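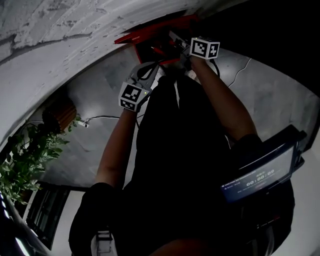
SECTION C: TOOLS, FLOORS AND WALKWAYS

Lalanstead workshop, walkthrough September, started 7:40 am
Mark OK / FIX / N/A. Comments go under the item, not on the back of the sheet please, the back doesn't get scanned.

C1. Floors clean, no oil, no loose offcuts
OK. Swept before I got there. Gritty strip by the roll-up door again, same as last month.

C2. Toolboxes kept out of walkways
FIX. Boxes on the floor are fine while you're working out of them. Lid shut and back on the shelf when you're done. Reminded first shift.

C3. Hand tools, condition
FIX. Two hammers with loose heads, tagged and pulled. One flat screwdriver ground down to a chisel, binned it. Pliers ok. Somebody has wrapped the big adjustable wrench in tape and I couldn't see the handle so that's a fail untill the tape comes off.

C4. Ladders
OK except the 5 ft step ladder, left foot worn through. Tagged out. Replacement is on the Skirkine order.

C5. Extension cords
FIX. Orange cord behind the bench grinder has a nick, copper not showing but close. Cut the plug off so it can't get used. Cord under the mat at the side door: no. Asked for this in the spring.

C6. Bench grinder
Guard OK. Tool rest gap too wide, reset it on the spot. Eye shield scratched bad, can't see thru it. Order one.

C7. Drill press (Drilel)
OK. Chuck key was left in. Took it out, said something.

C8. Fire extinguishers
Four checked. Three in the green. Unit 891 by the paint cabinet is low, swap today. Tag on the one near the office is unreadable, needs a new tag.

C9. Exits and lights
Side door sticks, needs a shoulder. FIX, priority. Exit sign lit. Emergency light ran 60 minutes on test, pass.

C10. Shelving, load limits posted
200 lb sign missing on bay 3. Castings on the top shelf, moved down to the bottom. Heavy stuff goes low, it's on the sheet every time.

C11. First aid kit
Out of large bandages and burn gel. Eyewash bottle in date. Restocked gloves from the truck.

C12. Flammables cabinet
Closed, latched. Rags in the open bin next to it, not in the lidded can. FIX same day.

C13. Compressed air
Hose OK. Whip check missing at the coupling. Drained the tank, lots of water came out, should be done weekly.

NOTES
Didn't get to the loading dock, truck was in the way. Doing it with Section D.
C5, C8 and C9 need a sign-off before the Mohammed job starts, others can wait for the next round.
Old forms still in the binder, use this one (the one with C13 on it). Toss the rest.

Finished 9:15 am. Copy to office, copy on the board.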